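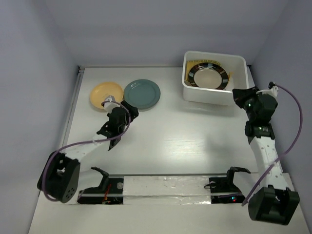
July 19, 2021

Open day notes, writing up while it's fresh. Brokell people left just after four, Kilside lot stayed on and asked most of the good questions. Prosbridge hosting, so our bench, our mess, our wifi. Will tidy this up later (won't).

Setup: two-arm cell, the dish sorting demo. Bases bolted to the front rail, bin at the back right, plates at the back left. Left arm does the plates. Right arm works the bin side. Settled on this after the run-through on Friday, when we had the bin in the middle and both arms wanted the same bit of air.

Power up sequence, for whoever does it next time:
- 12V supply first, wait for the red lights on both boards
- then USB, left then right. Wrong order and the port names swap and the left arm thinks it's the right arm. Did this at 9.10 with the doors opening at 9.30. Great.
- home both, one at a time, hands out of the enclosure
- check green lights on right wrist before enabling torque

Running the Kaplan planner, not the old script. Policy trained on the last batch of demos, no fine tuning since. Speed capped at 30 percent for visitors. Tried it faster over lunch with the door shut, placement got sloppy, put it back.

Did 14 runs for visitors over the day. Didn't log the first two properly because I was also the one talking. Rest are in the shared folder, joint traces only, somebody had filled the drive.

What went wrong:

Run 4, left gripper came down on the seam between the two plates and tried to take both. Lifted the yellow one a bit, teal one skated. Reset by hand. Group thought it was on purpose and clapped.

Run 7, right arm stalled over the bin. Overload flag on the elbow servo. Torque off, let it sit for a coffee, fine afterwards. Elbow was warm to the touch, should put a temp readout on the screen instead of me poking it.

Run 9, plate in the bin with the patterned rim. Detector splits the rim into segments and calls it several things, never a plate. Same as in testing. Plain plates OK. Need more patterned stuff in the training set, different colours, and not just the one from the kitchen cupboard.

Run 11, cable. The purple one on the left gripper caught on the base housing on the way back. Didn't pull out but it was close. Loop is too generous. Clip it to the white link half way up, leave enough slack for full wrist roll and no more. Check the right one too, it swings wide toward the wall on a long reach.

Glare off the tabletop, centre of the bench. Camera auto exposure hunts when an arm passes over it. Lock exposure next time. Matte sheet on the table might do it but then the plates grip diffrently, so we'd have to redo the push tests. Leave it for now.

Questions people asked that I should have a better answer for:
- what happens if a plate is upside down? (don't know, never tried. Try it.)
- can it do cups. No. Grippers open wide enough but no demos recorded
- how long to teach it a new dish. Said an afternoon, which is true if nothing breaks
- is it slower than a person. Yes. Said so
- why two arms. Gave a long rambly answer about handovers. Should just show a handover, we have one working on the other cell

Kilside want to know if it would cope with wet plates off a rack. Told them we've only ever run dry. They offered to send a box of their canteen plates, chips and all, and I said yes please. They're thinking about a trial in September but nothing in writing.

Brokell more interested in the enclosure than the arms. Wanted wall paint colour and panel thickness. Colour is the pale lavender grey, got the code off the tin and emailed it. Thickness I'd have to measure.

Crowd control: 30 on the sign-up sheet, more than that through the door. Bench is too low for the back row. Screen on a stand with the overhead feed would fix it. Also tape on the floor, kids get their noses right up to the enclosure and then the reflections bother the camera.

To do before the next one:
- shorten cable loops, both arms
- label the USB leads L and R, properly, not masking tape
- redo foil on the middle of the rail, getting ratty
- lock exposure
- record demos w/ patterned plates, upside down plates
- spare elbow servo, order 2
- clear the drive!!

Left torque off, arms parked, supply off at the wall. Key to the cell is in the top drawer with the hex drivers.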